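Switch panel good practice guide, second edition, is open for comment

We've been looking forward to this one! The second edition of our good practice guide for robots that work hand controls is out in draft, and members have until the end of April to send in comments. It has grown a lot since the first edition, mostly thanks to you. We received 1,923 comments on the old text, and the working group read every single one. Quite a few were a single line saying "what do you mean by ON?", and we'll get to that.

For anyone who joined recently, the guide covers arms that press, flip, turn or pull controls built for human hands. Toggle switches, levers, push buttons, rotary knobs. It doesn't cover the wiring behind them, and it doesn't replace your site's own safety rules or any machinery law that applies to you. Think of it as the shared habits that let one lab read another lab's results and trust them.

The biggest change is in section 4, on labels. In the first edition we asked only that each control have a name. The draft now asks for three things to be written down before any trial starts: the exact word on the plate, which direction counts as ON, and which state each switch is in at the start. It sounds almost too simple, but Socorro Usuga, who led the section, went back through old trial logs from the Trinimard exercise and found runs where two teams had scored the same lever motion in opposite ways. Both teams had followed the old guide to the letter. Her fix is that a plate reading ON only counts as a direction marker if the task sheet says which lever position it refers to. If the sheet is silent, the run can't be scored. Strict, yes, and we love it.

Section 5 is new and deals with light. An arm reaching over a panel throws a shadow on the very thing it is trying to read, and the shadow moves as the arm moves. The draft says that label reading has to be checked with the arm in its working pose as well as parked, and that the lamp or sun position (or its simulated twin) goes in the record. The Matari group pushed hard for this, and their write-up in the annex is a joy to read. They also argued for a close view of the labels alongside the wide view of the cell, so that a reviewer can follow both the reach and the lettering. That is now a "should" for all trials and a "shall" for any trial with four or more controls in a row.

Section 6 is on neighboring switches, and it's where most of the arguing happened. When levers stand side by side, a gripper coming down on one can brush the next. The old text asked only whether the target switch ended up in the right state. The draft asks for the state of every switch on the panel, before and after. A run where FILL goes over correctly but PUMP gets nudged on the way out is logged as a fault, with no partial credit. Some members feel this is harsh for early-stage work, and there is a proposal on the table to allow a separate "practice" grade. Please tell us what you think!

Simulation gets its own section at last. Lots of you now run a panel in simulation long before any metal is cut, and the guide says plainly that those runs are welcome as evidence as long as they are marked as simulated everywhere they appear. The draft sets a floor of 200 simulated runs per task, with switch states shuffled at the start of each one. The Qin team ran over 700 while testing the wording and sent back some wonderfully picky notes on it. 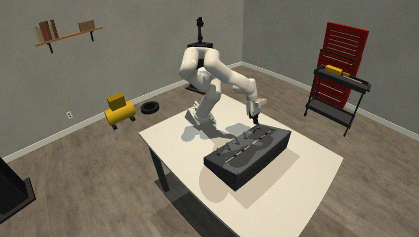
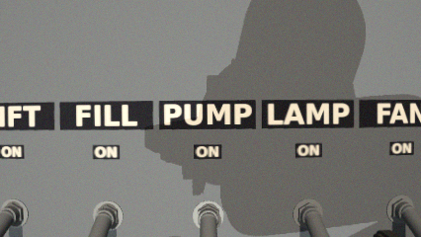
There is also a short section on stopping. Before the first run, write down what the arm does if it can't read a label: hold still, back off, or ask a person. Guessing is not on the list. We went back and forth on whether "back off" needs a set distance and left it to the site, but the distance you choose has to be on the task sheet along with everything else.

The Bonder template, which many of you already use for task sheets, has been updated to match. The new version fits on 2 pages and has a column for each switch, with space for the plate wording, starting state and end state. If you have your own form, keep it, just check that those columns are in there somewhere.

Comments go to the working group through the members' page, using the clause number and one comment per row. Suggested wording is a huge help, even if it's rough. Socorro will be answering questions on sections 4 and 6 at the online drop-in, which starts at 3 p.m., and the joining link is on the same page as the draft.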